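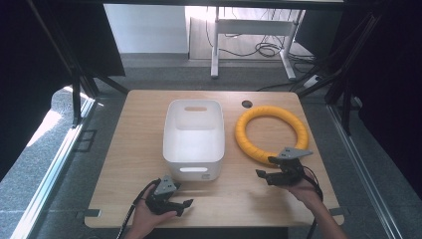 Xinyi Meng wrote:

> Dear all, I read the notes from Munelov with interest, but I cannot agree with the plan to make the loans longer. When we had long loans, the children finished with a toy early and then it lay under a sofa. The next family waited for nothing. Also, the longer a toy is away, the more pieces are lost, and it is always the piece without which the game does not work. I would keep the loan at two weeks and ask for a small fine when it is late. Parents respect a fine. Please tell me if your experience is different, I am ready to be convinced. And a question on the side: do you still check every piece at the desk, or do you trust the families?

Dear Xinyi, dear list,

Thank you for the long answer. I will try to reply to the points in your order, although I will be longest about the fine, as it is where we disagree the most.

First the loan time. It is true that a toy is often interesting only for the first days. I see this with my own daughter. But I think the time the child needs and the time the parent needs are different things. The child may be finished on the fourth day. The parent must find the pieces, put them in the bag, remember when we are open and come to Trornska Street with a pushchair, in winter, by a bus which does not come very often. With two weeks between loans, many parents have only one real chance to come, and if the child has a fever on that day, they are late. Then they are ashamed of being late, and a person who is ashamed comes even later. Some do not come back at all and send the toy through a neighbour.

So we changed to three weeks in September. I had the same fear as you about the sofa. What I can report is that the families who brought things back early before still bring them back early. They come for a new toy, they do not look at the date. The families who were always late are now sometimes on time. I cannot say that the waiting became shorter for the popular things, and for the wooden railway it surely became longer. For this reason we have kept the old period for anything that has a waiting list. It is written on the bag with a red sticker. This is a little more work at the desk, and new people forget the sticker, but the parents understand it immediately when they are told that another child is waiting.

Now the fine. You write that parents respect a fine. I believe this is true for parents who have money and who were going to respect the date also without it. We had a fine in Munelov for a long time, before most of us on this list had joined. It was a small sum, I think less than the price of a coffee. I still have the old cash book, and the money that came in did not even pay for glue and batteries. But I remember very well the conversations at the desk. A mother said that the toy was late because her husband had the car. A father wanted to know if the day on which we were closed is counted. A grandmother paid and was offended, and told it to the whole playground. I would stand there with the coin in my hand and feel that I was selling something.

There was another effect which I did not expect. When people had paid, they considered the matter to be in order. If the fine was cheap, it became a kind of rent for an extra week, and they were not wrong to understand it like this! After we stopped with it, I sent instead a short message by telephone, always with the name of the toy: "Could you bring back the marble run, please, the family after you is asking for it." When I write it so, most people answer the same evening. When I only write that an item is overdue, they do not answer.

Please note that I send this message myself and I do not let Prostora do it. Prostora can send reminders alone, and we tried this in the beginning. It sent one family nine messages about the same puzzle, also at night, and the puzzle was on our shelf the whole time with the wrong label. I had to apologise in person. We still use Prostora for the catalogue and I am content with it for this. If somebody has found where to limit the number of reminders, please write to the list. I looked in all the menus and the help pages are translated in a strange way.

About the missing pieces. Here I am partly on your side. We also lose pieces, and I agree that it is never the spare piece. But when I went through our loss notebook I could not find that the long loans were guilty. The losses were mainly in toys which go out in a bag that is too small. If the parent has to push and fold to make everything go in, then the next time something stays outside. We have therefore given larger bags to the building sets. For the toys with big parts, an ordinary open plastic basket with handles is enough on the shelf, and the bag is only for the way home.

The second reason for losses is, I am afraid, our own lists. On some of them it was written "various animals" or "food, mixed". With such a list no parent in the world can know if a carrot is missing. We are slowly rewriting them. For each toy we now write the parts in the words which a tired person would use, and we put a photograph inside the lid where there is a lid. The photographs help the grandparents very much, and also the families who do not read the language well yet. I was such a person myself when I came to Munelov, and I remember that I borrowed only puzzles, as the number of pieces was printed on the box and I could be sure that I had understood.

So to your question on the side. No, we do not check every piece at the desk any more. We check fully when the toy has something small which is necessary, like the dice or the key of the music box. For all others we ask the parent "Is it complete?" and we look at the face. I know how this sounds. But the full checking made a queue up to the door, the children unpacked the returned toys in the queue, and then we really did not know whose bear was whose. Now the careful check is done after closing, with tea, and if something is missing I write in the same friendly way as above. Usually the piece is found in a coat pocket.

We do not ask for payment for a lost piece. If the whole toy is lost or broken we ask if the family can replace it or bring something similar, and if they cannot, we leave it. This happens seldom. The Fang family once brought a much better kitchen than the one which their boy had broken, and I did not know if I should accept it. I accepted it, and it is now on the list with the red sticker.

One more remark on hygiene, as it was asked in an earlier thread and I did not see an answer. We wash the plastic things with warm water and mild soap and let them dry in the air. Soft toys go into the machine in a pillowcase. We do not lend anything soft that cannot be washed, even when it is a very beautiful present and the person who gave it is looking at us. For wooden toys we use only a damp cloth, well pressed out, because the paint on the older ones does not like more.

I do not want to say that our way is right for you. Your rooms are in the middle of the town and your families can come on foot, and perhaps with you the short loan is no burden. But before you bring in the fine, I would ask you to try the personal message for one season with the families who are late most often. You know their names already, I am sure. If it does not help I will say openly on this list that I was mistaken.

If you wish, I can send you our new part lists for the building sets and for the toy kitchen. They are in a simple table and you can change the words. Please write to me directly for these and not to the list, the file is rather heavy because of the photographs.

With kind regards,
Ximeng Hou
Toy library Munelov

PS: Does anybody have two spare rubber tyres for the large red tractor, the old model with the trailer? We would gladly exchange them for railway bridges, we have too many of these.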